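June, evening

Up at six and at the long room before anyone else. The job for today was the cloth bags, the off-white ones with the black lettering, which came back from Moura folded every which way. Ziad Nseir had said he would bring the key round and he did, at twenty to seven, then went off to see about the van.

Swept first. The floor was gritty from people going in and out all yesterday. I left the white table against the wall where it was, as the light is decent on that side and I did not want to drag it again. It scrapes.

Then the bags. Lay one flat, smooth the letters out, fold the sides in, fold up from the bottom. The fabric is stiff and wants to spring back, so I pressed each fold down with the side of my hand. My wrist is sore tonight.

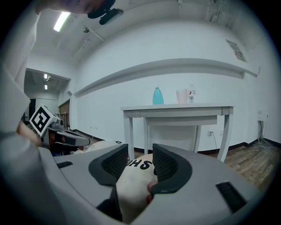

*710 words in the notebook today, this page included*

The containers stayed on the table all morning. Ziad thinks they should go on the shelf at Dilcombe and I said fine, but not until the shelf is fixed. He wrote that down on the back of an envelope, so I expect I will hear about it again.

Stopped at noon for bread and the end of the soup. Rain for an hour. Rang Simier about the boxes and was told the order number, 3391, was not on their list. Rang again at two and it was. They will come tomorrow before lunch if the road is clear.

Finished the folding in the afternoon. A few bags had marks on the seams and I put those in a pile to wash at home. Cold water and plain soap, I think. The lettering worries me a little in hot.

Paid the bill at the hardware shop on the way back. Bought screws for the shelf and forgot the sandpaper. Supper was eggs. The first wash is soaking in the sink now and I will wring it out before bed.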